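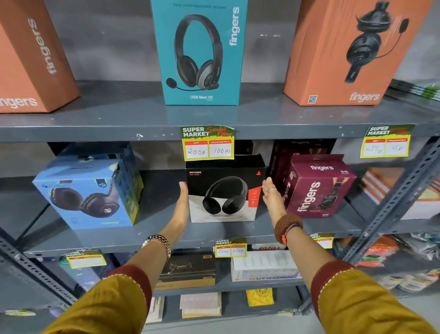 Auriculares con micrófono, en su caja, en el estante de una tienda.

Transcribir una voz ajena: notas sobre el archivo oral de Noneta

La transcripción de entrevistas orales suele presentarse como una tarea auxiliar, previa al trabajo que de verdad interesa al investigador. Quien suscribe estas páginas ha dedicado buena parte de los últimos meses al archivo sonoro de Noneta y discrepa de esa jerarquía. Cada decisión adoptada al pasar una voz al papel condiciona lo que después podrá leerse en ella, y conviene dejar constancia de dichas decisiones mientras todavía se recuerdan.

El fondo reúne 181 entrevistas, realizadas en su mayor parte a antiguos trabajadores de la almazara y a sus familias. Las grabaciones se hicieron en casete, con aparatos domésticos, y fueron digitalizadas hace tiempo por la empresa Mastesach. La digitalización es correcta. Los problemas proceden de origen: micrófonos colocados sobre la mesa camilla, relojes de pared, una radio encendida en la habitación contigua y, en el caso de las entrevistas de Olivares, un perro que ladra durante casi toda la cara B.

Criterios de transcripción

Se ha optado por una transcripción literal moderada. Se conservan las repeticiones cuando tienen valor expresivo y se suprimen los titubeos mecánicos. Las palabras del habla local se mantienen tal como suenan, con la grafía más próxima posible, y se recogen en un glosario aparte. No se corrige la sintaxis del informante, ni siquiera cuando la frase queda sin terminar — y quedan muchas.

Mayor dificultad han ofrecido los silencios. En un primer momento se señalaron todos con puntos suspensivos, lo que daba a los textos un aire de vacilación que las voces no tienen. Una mujer que calla antes de hablar de su hermano no está dudando. En la versión revisada, las pausas breves no se marcan y las prolongadas figuran entre corchetes, con su duración en segundos. La solución es menos elegante desde el punto de vista tipográfico, pero resulta más respetuosa con lo que se oye.

Los solapamientos constituyen un capítulo propio. En las entrevistas familiares hablan tres o cuatro personas a la vez, y es habitual que el dato importante lo aporte quien entra y sale de la cocina. Tales intervenciones se atribuyen a un hablante numerado siempre que la voz pueda reconocerse en otro pasaje de la misma cinta. En caso contrario se consignan como voz no identificada.

Herramientas y método

Para el trabajo diario se emplea Trisomby, un programa sencillo que permite detener y retroceder el audio sin apartar las manos del teclado. Se ensayó también la transcripción automática en las cintas más limpias. El borrador obtenido era aceptable en las preguntas del entrevistador, de dicción urbana y pausada, y muy deficiente en las respuestas. Corregirlo llevaba más tiempo que empezar desde el principio, de modo que el ensayo se abandonó. 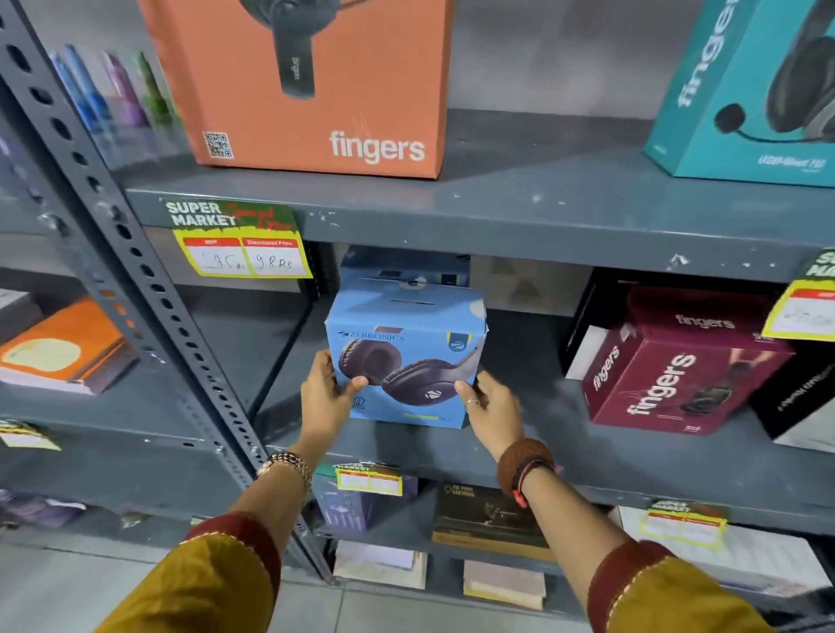 Auriculares Zebronics en una caja azul claro.

En cuanto a la escucha, se recomienda trabajar con auriculares y a volumen moderado. La tentación de subirlo ante un pasaje confuso es grande y rara vez da fruto; suele ser preferible reducir la velocidad, o bien dejar el fragmento y volver a él a la mañana siguiente. Varios topónimos que figuraban como ininteligibles en el primer cuaderno se resolvieron de ese modo, entre ellos el nombre de una fuente que tres informantes pronuncian de tres maneras distintas.

La revisión completa de una sola serie, la dedicada a la recogida de la aceituna, ha requerido unas 40 horas. La serie doméstica será más larga. Allí aparecen las recetas, los remedios y las canciones de lavadero, y en las canciones la transcripción del texto resulta insuficiente si no se anota al menos dónde cae el acento de la melodía.

Estado del fichero

A finales de agosto el fichero de personas y lugares alcanzaba las 1161 fichas. Cada una remite a la cinta, la cara y el minuto correspondientes. Quedan por unificar los apodos, que en Noneta se heredan, se traducen y en ocasiones cambian de rama familiar, hasta el punto de que un mismo apodo puede designar a un abuelo en una entrevista y a la nuera de su primo en otra. Se agradecerá cualquier aclaración de los lectores del pueblo, siempre que indique la calle o la casa a la que se refiere.

Queda pendiente, asimismo, la cuestión del acceso. Algunos informantes hablaron con la condición de que ciertos pasajes no se difundieran, y la condición consta en la propia grabación. Dichos pasajes se transcriben y se conservan aparte — con indicación de su existencia en el texto público, pero sin resumen alguno de su contenido.

La próxima entrada tratará del glosario, y en particular de las voces relativas a las medidas del aceite.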